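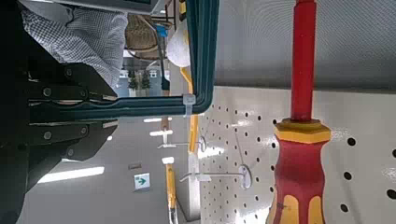 Ticket 818 - wrist-view policy stalls before grasp. The Millix checkpoint approaches the pegboard, stops short and hovers, like a man who has forgotten why he went to the garage. My money is on reflections: the red handle of the screwdriver has a bright streak along its middle, and the white board glares near its left edge. Joint limits and gripper current are fine.

Panya Chuensuk, 8th May: Masked the bright pixels and reran the 16 test starts. It still stalled in all of them, but with more confidence.

Rafferty Dvorak: Training set has 3788 episodes, and exposure was locked in every one. Is it locked now?

Panya Chuensuk: It is not locked now.

Rafferty Dvorak: Locked it and reran. 2 stalls left, both from the far start pose. Masking is off again. Please put the exposure setting in the Methods draft before Leonie asks. Leaving this open for the far pose.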